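I've been making beats in my bedroom for years (badly, mostly), so when the Vernis sampler dropped to under £400 I caved. Sixteen pads, a little screen and 700 sounds on board!

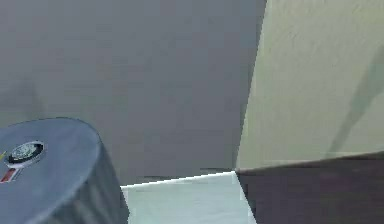
The drums are brilliant. Fat kicks, crispy hats, and a swing setting that made my lazy loops sound like proper boom bap. My mate Ilaria rapped over one the same night and wouldn't give me the headphones back.

Chopping vocals is fiddlier. You hold shift, tap the pad, turn the knob, and if you let go too soon you start again – maddening.

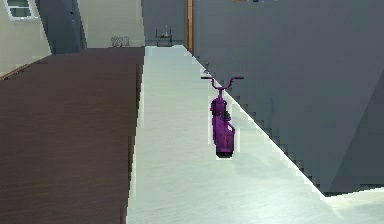
Battery's decent and it saves quickly, though the speaker is tinny, so plug in something better. Four stars from me, and I'm keeping it.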